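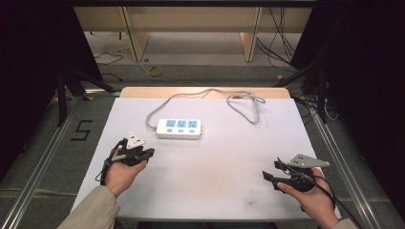
A power strip with three socket panels and a switch button for each.

Priltanell Publishes Plug Load Guidance for Small and Mid-Size Offices

ENDOV, April 27, 2026 - Priltanell, a building energy services firm, today released a guidance document on the control of plug loads in small and mid-size offices. The document covers equipment inventory, metering, switching methods and the assignment of shutdown duties at the end of the working day. It is available at no charge.

Plug loads are devices that draw power through an ordinary wall outlet. In an office they include monitors, docking stations, printers, task lights, phone chargers, coffee machines and personal fans. They are usually left out of lighting and heating upgrades, and in most leased spaces they are not metered separately from the rest of the suite.

The guidance draws on work carried out at 264 workstations in the Bisht building, a multi-tenant office property in Endov. The work was done in two phases. In the first, existing equipment was listed and metered with no change to how it was used. In the second, desk equipment was regrouped onto switched power strips according to whether it could be turned off overnight.

Grouping by Shutdown Schedule

The central recommendation is that outlets be grouped by schedule before any new hardware is bought. Priltanell defines three groups:

Group A: equipment that may be switched off whenever the desk is not in use, such as monitors, task lights and speakers.

Group B: equipment that may be switched off overnight only after a normal software shutdown, such as desktop computers and some printers.

Group C: equipment that stays on at all times, such as network switches, security panels and refrigerators holding medical supplies.

Group C equipment should be on its own outlet and labeled at both the plug and the outlet. Where a strip has one switch per socket, Groups A and B may share it, provided each position is labeled. Where a strip has a single master switch, groups should not be mixed.

The document advises against timers on Group B equipment. Cutting power to a computer during an update can damage files, and some printers run a cleaning cycle each time power returns, which uses ink and can offset part of the energy saved.

Metering

Priltanell recommends that each metering period include at least one full weekend. Short readings taken during working hours miss the overnight draw and give a poor basis for comparison. Readings should be logged by desk position so that later changes in staffing do not affect the record.

The guidance includes a worksheet, named Akus, for recording device type, group, rated power and measured standby power. Akus is supplied as a spreadsheet and as a printable form. The printable form holds 80 entries. The spreadsheet holds 2,000 and totals standby power by room and by group.

Safety

A separate section deals with the loading of power strips. Space heaters, kettles and microwave ovens should be plugged directly into a wall outlet. Strips should not be connected to one another. Cords should not run under carpet or through doorways, and excess cord should not be tightly bundled while carrying a heavy load. The total load on any strip must stay within the rating marked on it by the manufacturer. Strips with cracked housings, loose sockets or discolored contacts should be taken out of service.

The guidance does not replace local electrical codes or the terms of a lease. Tenants should obtain written approval from the property owner before changing fixed wiring or adding outlets.

Availability

The guidance and the Akus worksheet can be requested from the Priltanell technical publications desk. A supplement on shared kitchens and meeting rooms is planned for October.

About Priltanell

Priltanell provides energy surveys, submetering and maintenance planning for owners and tenants of commercial buildings. The firm is based in Endov.

Media contact: Priltanell Technical Publications, Endov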